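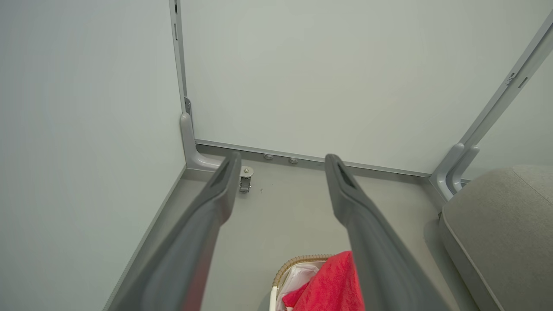

**Flodby, August**

Okay, notes on the goalball ball before I forget all of it. Cristóvão wants these written up so the rest of the shop can follow along while I'm away, and my handwriting in the paper book is apparently a disgrace (fair).

Where we are: the club ran a full practice with the Lelesent ball last night and the players had opinions! Mostly good ones. The big complaint is still the bells. When the ball is rolling hard they can hear it fine, but on a slow bounce there's a stretch in the middle of the court where it goes nearly silent, and the defenders end up diving on a guess. One of the wingers told me she could track the old ball "with a cold and a hat on" and could not say the same for ours. Ouch. But useful.

So this morning I opened up two of the shells and swapped the bell sets. Shell A has the small Sial bells, the same ones as before, just moved closer to the holes. Shell B has the bigger Adeck bells, which I had to file down at the mounting loop because they were fouling on the seam. (Filing brass with a head cold coming on, do not recommend.)

Drop and roll, on the hall floor, all by ear with a blindfold on:

- Shell A: brighter, easy to place left or right. Still goes quiet when it's barely turning.
- Shell B: duller sound but it keeps talking right down to a crawl. Hard to tell whether it's coming straight at you or a bit off to the side.
- Old club ball: somewhere between them, annoyingly.

I did 60 rolls in all, half from each end, and Cristóvão called the side before touching the ball. He got 62 percent or better with every ball, so we're not in trouble, it's more that A and B are failing in different ways. He thinks we should mix the bells, small ones at the holes and one big one loose in the middle. I was against it this morning and I've come around since lunch. My worry was the big one drowning out the small ones on a hard throw, and it might! We'll just have to build it and listen.

Other thing: weight. Filing the loops took off next to nothing, so B is still heavier than A, and you can feel it in a spin throw. It wants to drift late. I'm not going to chase that until the bells are settled, otherwise I'll be rebalancing the same shell over and over like I did in spring.

Rubber: the new batch grips the floor better than the last one. One player said it stings more on the forearm. Asked him if it was worse than the club ball and he shrugged and said everything stings in this sport. I've written down "slightly" and will ask the others.

Things I got wrong today, for the record: I left shell A sitting with the seam unglued over lunch and it picked up dust, had to clean it and start over. Also put the blindfold on before checking where I'd left the bench stool. Shin is fine.

To do:

- build a mixed shell (4 small Sial, one Adeck, no filing this time, open the seam up instead)
- ask the club if we can have the last bit of practice again, after the warm-down, when the hall is quiet
- get somebody other than Cristóvão to do the listening, he knows these balls far too well by now
- order more Sial bells, the drawer is nearly bare
- find out if the ventilation in the hall can be switched off, it hums right where the Adeck bells sit

4:40 pm, glue is on the mixed shell and it's clamped on the back bench. Please don't shake it to hear what it sounds like. I already did and now there's glue on a bell.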